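Glove wearers wanted for repeat recording sessions, Trirkine hand-motion project

Last updated: December

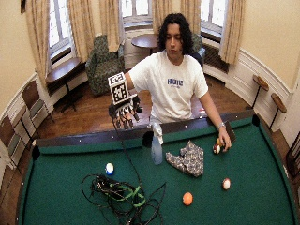 Sensor glove and marker cube at the pool table.

I run the recording side of a small project at Trirkine, and I need 6 people to come and play with things on a pool table while wearing a sensor glove. You don't have to be any good at pool! I'm dreadful at it. Mostly you'll be picking balls up, putting them down, holding two at once, passing them from hand to hand and tidying up small household bits.

I'd better tell you why we're hiring again, as some of you came last time. We recorded 2920 clips over the summer and used them to teach our robot arm, Bretari, to pick up and hand over small objects. It went nicely for a while, and then one afternoon it closed its fingers far too early and flung a ball clean across the workshop. It hit a cupboard door at head height (no one was standing there, thank goodness, but I'd been leaning on that door ten minutes before). We stopped the arm and went back through everything.

The fault was ours. The marker cube on the back of the glove had worked loose in its mount, so it was turning a tiny bit whenever people moved their wrist quickly. The cameras read that as the hand moving, the finger sensors said something else, and our software, Zimis, split the difference without a single warning. We found 400 clips that were plainly wrong and plenty more I wouldn't trust, so the whole lot has gone in the bin and we're starting over.

We now check the mount before and after every take, and Zimis stops recording if the cube and the fingers disagree. Bretari stays switched off and in another building until the new clips have been checked. You won't be working near a moving arm at any point.

What I'm after: adults, right-handed for this round (the glove only comes that way, sorry lefties), who can manage seven short sessions spread over the month. The glove has a cable, so you need to be patient about working with a lead trailing across the table. Please tell me if you've got a wrist or hand injury, or if sticky tape or snug fabric bothers your skin. And if the cube feels wobbly, or anything pinches, shout and we stop. I'd much rather lose a take than find out in the workshop again.

Sessions are paid, tea is free, and mornings start at 10 am. To put your name down, leave a note at the Won building front desk marked "glove sessions", with a phone number and the mornings you can't do. I'll ring you back myself.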